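Bedding storage, second attempt

October 20, 2018

The linen closet in the hallway is 38 inches wide and has two shelves that can take bedding. Last year I folded everything flat and stacked it by type: sheets with sheets, covers with covers. By November the stacks had leaned into each other and I was pulling out three things to reach one. I have now changed the system, and these are my notes on it.

The first change is sorting by bed. Each bed gets one bundle containing a fitted sheet, a flat sheet and its pillowcases. The bundle goes inside one of the pillowcases, open end toward the wall. Lilla Vörös described this method on her Domeck blog a while back and I ignored it, mostly on the grounds that it looked lumpy. It is lumpy. It also stays put when the bundle beside it is removed, which the flat stacks never did.

The second change is washing temperature. I had been running all cotton at 40 degrees Celsius (our machine is a Vida, and the dial has no Fahrenheit markings). Cotton sheets still go at 40. Anything with a fleece or knit surface now goes in cold, on the short cycle, with half the detergent. The Muron liquid I use leaves a film on fleece at the full dose. I tested this on one throw over several washes and the film was gone after the second wash at half dose.

Third, quilts. A quilt folded in thirds lengthwise and then in half twice comes out 12 inches deep, and the shelf is deeper than that, so there is room behind it for a spare pillow. Rolling gave a smaller package but left a crease pattern in the filling that took days to relax. I no longer roll.

Sorting takes place on the bed, with everything piled up first. I work from the top of the pile down and do not pre-sort by color, although the red pieces and the pale plaid ones do get separate washes. 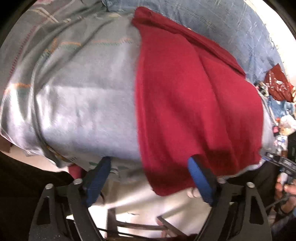
Folding goes faster if the large pieces are done before the small ones. A large sheet needs the whole mattress as a work surface, and once the finished bundles start to occupy the foot of the bed that surface is gone. Small cloths and towels can be folded on top of whatever is left.

The labels are Isness cloth tape, written in laundry marker and pinned to the open end of each bundle. I tried sticking the tape directly to the cotton and it came off in the closet within a week. The pins are holding so far.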